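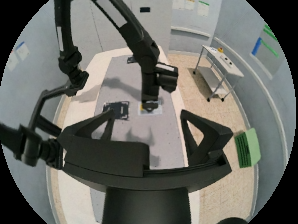 Which translation of Athanasius for a reading group?

Fondport Forums > Church History > Early Fathers
Thread 3707

wikska62
Need a cheap copy of On the Incarnation for a Tuesday night group. Six of us, mixed bunch, two Baptists, a Catholic, the rest sort of undecided. Nobody has Greek. We have 4 weeks. Any favorites? Also do we need the Life of Antony or is that a whole other thing

Virnon
Get the older one with the long introduction. Reads fast. The introduction is half the value imo.

E_Makhubela
Disagree, sorry. The older one smooths over a lot and trims some of the Scripture quotes. Get somthing with the Greek on the facing page even if no one reads it. Someone will want to check a word by week two.

Virnon
They said cheap. And no Greek.

E_Makhubela
Used copies exist. I paid less than lunch for mine.

dong_reader
Skip Antony for now. Different kind of book — demons, desert, fasting. Good, but it will eat your 4 weeks.

pewsitter
Can I ask why Athanasius at all? The man was a bully by most accounts. Exiled over and over. Not sure I'd start newcomers there.

Virnon
Exiled by emperors for not budging on the Son being fully God. I'd call that a recommendation.

pewsitter
Some of the charges were about how he treated the Meletians, not doctrine. You can like the book and still admit that.

E_Makhubela
Both fair. But the book is early and hardly touches any of that. Doesn't even name Arius. Read it first, argue about the man after.

wikska62
Ok this is helpful. Leaning toward the cheap one plus one facing page copy to pass around. How would you split it up?

dong_reader
Creation and the fall week one. Death and the cross week two. Resurrection week three. Then the replies to Jews and Greeks last — and warn people, that part is rough going and the tone toward Jews needs talking about.

pewsitter
Seconding the warning. Dont skip it though.

E_Makhubela
Same split I'd use. Start at 7, stop at 8:30, or the Baptists will still be there at midnight. I am one so I can say it. — Elmarie

wikska62
Ha. Ordering tonigth. Will report back after week one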